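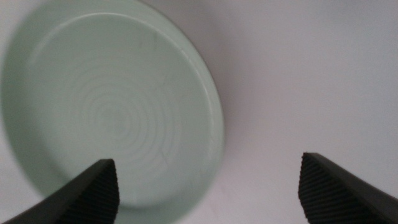
Reading time: 2 min

Tableware Materials and Handling
Handout 4: Flat ware with a raised rim
Nov 16, 2018

1. Scope

This handout covers the glazed ceramic plate as it is met in table setting, clearing and storage. Bowls were covered in Handout 3. Cups and handled ware follow in Handout 5. Students should have read the Restgate store rules before the practical.

2. Terms

Well: the flat central area of a plate, on which food is placed.
Rim: the raised border that encloses the well. The plate at the head of this handout has a rim that stands up as a shallow wall, which makes it a low, lipped dish. A coupe plate has no distinct rim and curves up continuously from the center.
Lip: the upper edge of the rim. Chips start here more often than anywhere else on the piece.
Foot: the ring on the underside that carries the weight. It cannot be judged from above. Turn the piece over.
Throwing rings: concentric ridges left by the fingers or a tool while the clay turns on the wheel. Similar rings can be cut or pressed into a molded piece, so rings alone do not prove that a plate was thrown.

3. Reading the surface

The mint-green plate shows faint rings near the center of the well. They are tight at the middle and widen outward, fading into smooth glaze before they reach the rim. Glaze tends to pool in low places and thin over high ones, and on a semi-transparent green this gives alternating lighter and darker bands.

Color across a single plate is rarely even. The green here is paler toward one side and grayer toward the other. Two causes have to be separated: variation in the glaze itself, and variation in the light falling on it. Rotate the plate a half turn on the table. If the pale area travels with the plate, it belongs to the glaze. If it stays where it was, it belongs to the light.

A matte-to-satin sheen scatters light and hides small scratches until the plate is tilted. Gray marks left by cutlery are usually metal deposited on the glaze and can often be removed with a mild nonabrasive cleaner. A scratch can be felt with a fingernail; a metal mark generally cannot.

4. Inspection before setting

Work on a smooth, light surface, with the lamp to one side. Low side light shows the rim as a bright band with a darker slope on each side of it. A break in that band indicates a chip or a low spot in the lip.

a. Wipe the work surface. Grit under the foot will scratch both.
b. Set the plate down flat and press lightly at opposite points of the rim. Note any rocking.
c. Run a dry cloth along the lip. Snagged threads mark a chip.
d. Tilt the plate toward the lamp and look across the well for cracks. A crack ignores the rings and crosses them; a ring never does.
e. Turn over and check the foot for rough spots.

Plates with a chipped lip are withdrawn from food use.

5. Stacking and storage

Stack by diameter, same profile only. A rimmed plate placed on a coupe plate bears on the wrong points and may slide. Put a felt or paper disc between satin-glazed pieces — the foot of the upper plate otherwise marks the well of the lower one. Lift a stack with both hands under the lowest plate, never by the rim of the top one.

Store references for the practical:
Damier series, rimmed: shelf 2
Gezer series, coupe: shelf 74
Dustamar felt discs: bin 2538

6. Preparation for next session

Bring one plate from home, any material. Write a half page on its rim, well and foot using the terms in section 2. Note the light source used for the inspection.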